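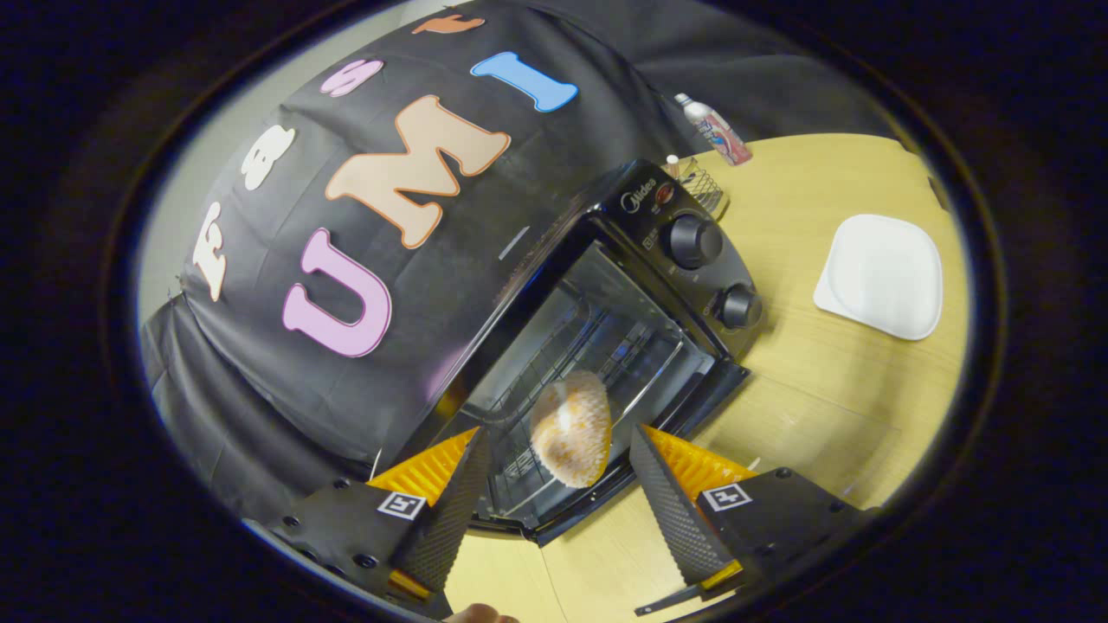 Cut-out felt letters on black cloth.

Plondia pocket guide, Wurnness edition: is it worth the money?

I have never gotten along with audio guides. The big museum ones smell of other people's ears, and the phone ones drain the battery by lunch. So when Plondia started selling a small handset you keep, loaded with one old town and meant to be clipped to a shirt or a bag strap, I had my doubts. The price is $99, and that buys you a single place. I took the Wurnness edition there in July and used it for two full days.

For anyone who hasn't been, Wurnness is the walled town above the Womon river, built in a hurry, lived in for a couple of generations and then mostly left alone. What remains is a long ridge of roofless halls, a very good north gate, a stepped well, and a lot of low walls in dry grass that could be anything. There are hardly any signs. The ticket office has a leaflet with a plan on the back, and the plan is wrong about where the stables are. If there is a site that could use a decent guide, this is it.

The handset is a flat thing that fits in a palm, with one large button, a volume wheel and a socket for headphones. Headphones are not included. At $99 I think they should be, and I'd have been happy with cheap ones. There is a speaker, but please don't be the person who uses the speaker.

It is supposed to know where you are and start talking when you reach a stop. At the north gate this worked very well. I walked under the arch and a calm voice told me to turn and look at the carving on the inner side, which I would have missed. I started to soften. Then I crossed the first courtyard and got the north gate again, from the beginning. Then nothing at all through the pillared hall, and then the pillared hall, told at length, while I was standing in line for the restroom.

You can hold the button down and say a stop number to skip to it. The numbers are printed on a folded map in the box. They are not posted anywhere on the site, so you need the map in one hand and the handset in the other, and by then a plain book starts to look pretty good.

Now the script. This is the part the maker is proudest of, and the box carries the writer's name, Cathal Brophy, in larger type than the name of the town. Some of the writing is good. The section on the well is the best thing on it, patient and clear about how water was lifted up the ridge and what happened to the town when the supply got unreliable. I sat on the steps and played it twice.

Other stretches made me grind my teeth. The guide says the town was abandoned because the ruler got bored and moved to a better palace. Ten minutes later, at the mint, it says a war in the west pulled the court away. At the well, of course, it was the water. Those may all be partly true. Historians have argued over towns like this for a long time and I don't expect a handset to settle it. I do expect it to notice that it has given me three different answers in one morning, all in the same confident voice.

There is also a story about a dancer walled up in the east tower. Every ruin I've ever visited has somebody walled up in it. No source is given, not even "people here say."

I'd mark down the "walking mood" music too. It fades in between stops, it is mostly flute, and the only way to turn it off is in a menu you reach by pressing the button seven times. I learned this from the website that evening.

Battery life is claimed as a full day. Mine went from charged to dead between opening and a little after 3 in the afternoon, with plenty of pauses. It was hot, and I gather heat doesn't help, but Wurnness in July is hot and the thing was made for Wurnness. On the second day I switched it off between stops and it made it to closing.

The alternative. Before the handset came along, most people I know carried the Correa guide, a thin paperback with a gray cover that you can still find secondhand near the bus stand. I paid $7 for mine. It has a proper plan, with the stables in the right place, and it says "purpose unknown" wherever the purpose is unknown, including two rooms the handset calls the treasury and the queen's kitchen. The photos are muddy and the bus times are useless. It doesn't talk, so you have to stop and read, which on the upper terrace means finding shade first. I was fine with that.

Who might like the Plondia anyway? If your eyesight makes small print a chore, the voice is clear and the volume goes plenty high. If you're with a teenager who won't look at a book, it may buy you an hour. And if you only have time for the gate and the well, those two stops are strong. But then you're paying a lot for two stops, and you can't load another town when you get home. I asked. A second town means a second handset.

Good: clear voice, the well section, light enough to forget on a strap.
Bad: stops trigger late or twice, no headphones, the flute, shaky history told as fact, weak battery in heat.

I'd wait to see if they fix the triggering and drop the price. For now mine is in a drawer and the Correa has gone back in the daypack. One last practical note if you are going: the lower gate by the river was shut when I was there, so plan on coming out the way you went in, and take more water than you think you need for the climb up from the bus.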